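Last edit 25/09/2026, TP. Prices still to be confirmed for the tall version, everything else is good to go.

# Endham Low Cabinet, two shelf, hinged door

Light wood finish. Flat top. Door on the right, opens wide. Sold assembled or flat, your choice, flat is cheaper and not that hard.

Our most ordered cabinet after the Flistska bench. Goes in offices, waiting rooms, clinics, music rooms, the back of a shop. People buy one and then come back for two more, so please measure the whole wall first and order together. Matching grain is only guaranteed inside one batch!

## Sizes

- Width 70 cm
- Depth 32 cm
- Height, see the drawing sheet, it depends which feet you pick
- Weight empty: 20 kg
- Price assembled: $209, flat price on request

Depth is the one people get wrong. Measure from the baseboard, not from the wall. If you have a heater pipe running along the bottom, tell us and we cut the back panel. No charge if you say so when ordering. After delivery there is a charge, and a wait.

## Finish

Two to pick from. Natural, or Herkutcombe, the paler one with a touch of pink in it. Both get the same clear coat. Both go a bit warmer in color if they stand by a south window, give it a summer. Rotate what you keep on top or you will get a pale square where the plant stood.

No gloss. We tried gloss in August and sent it back, every fingerprint showed.
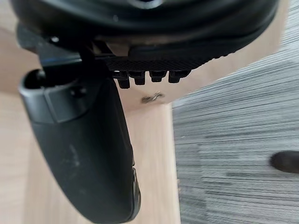
*Endham range, product notes*

Samples are free, two per address. Palm sized. Look at them in the room, at night too, with the lamps you really use. Store lighting makes everything look yellow.

## Door and hinges

Metal hinges, adjustable. Three screws matter:

1. Front screw moves the door left and right.
2. Back screw moves it in and out.
3. The plate screws are for up and down. Loosen both, hold the door, tighten both. Easier with a second person.

Quarter turns only. Close the door and look at the gap after each one. If the gap is wider at the top than the bottom its nearly always the floor, so check the feet before you touch the hinge. Carpet takes a week or two to settle under the weight, adjust again after that.

No lock as standard. Lock kit is extra, fits the top corner of the door, needs one hole drilled. We drill it here if you order the kit with the cabinet. If you drill it yourself use tape on the face or it splinters.

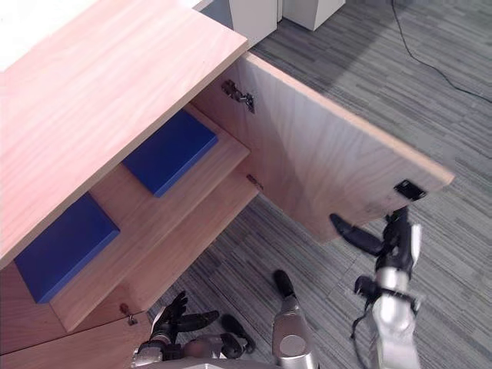
**Trình Furniture / Storage & Fittings Dept.**

Questions on this page come to us and not to the main order desk. Order desk can tell you where your delivery is, thats it. For fit, spare parts, odd walls, finish, ask for Tâm Phan.

## Shelves

Spread the weight. Heavy stuff low, over the feet, same as any cabinet. Paper is heavier than people think. A full row of binders on the upper shelf is fine, a full row with another row piled flat on top is not.

Good uses we hear about a lot: board games, printer paper, sheet music, kids' school supplies, table linens. Less good: aquarium on top (no, really, please don't), microwave inside with the door closed, anything damp.

Tins of paint leave rings. Put a mat under.

## What's in the flat pack

- Panels, wrapped in pairs
- Door, wrapped on its own
- Hinges and hinge plates, in the small bag
- Feet, in the bigger bag
- Wall strap and its screws
- Hex key, paper instructions

Wall plugs not included, walls are too different. You need your own screwdriver, a level and a soft blanket to build on. Leave the blanket out and you'll scratch the front edge, we see it every month.

Use the wall strap. Small kids pull on open doors. It goes in last, takes five minutes, and the instructions show where.

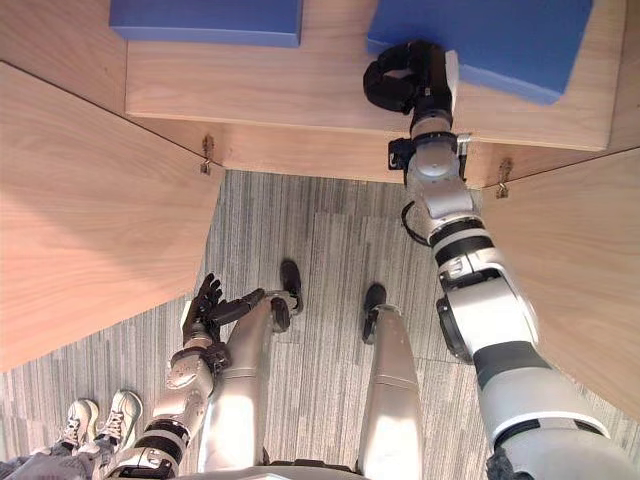 ## Care

Damp cloth, then dry cloth. Thats the whole routine. Mild dish soap for sticky marks. No bleach, no scouring pads, no furniture polish with silicone in it, it makes later repairs a pain as nothing sticks to it.

Water on the top, wipe it up the same hour. White ring from a hot mug: leave it a day, often it fades. If it doesnt, send us a picture and we'll tell you which of the two repair pens to get.

Squeaky hinge, one drop of light oil on the pin, open and close a few times, wipe off the rest.

## Delivery and returns

Flat packs go by regular carrier to the door. Assembled ones come on our own van, two people, into the room you want, as long as the stairs allow it. Tell us about tight corners and elevators that are out of service BEFORE the day.

Returns: unused, in the wrapping, within the month. Cut back panels and drilled doors can't come back, they're made to your order. Damage in transit, keep the box, take pictures, write to us the same day if you can.

Spare feet, hinges and straps are kept in stock. Doors are made when ordered, so longer wait, and the color may be a shade off if your cabinet has been in the sun.

## Goes with

- Flistska bench, same height as the cabinet on short feet
- Endham tall cabinet (price to come)
- Herkutcombe wall shelf, same pale finish, brackets sold separately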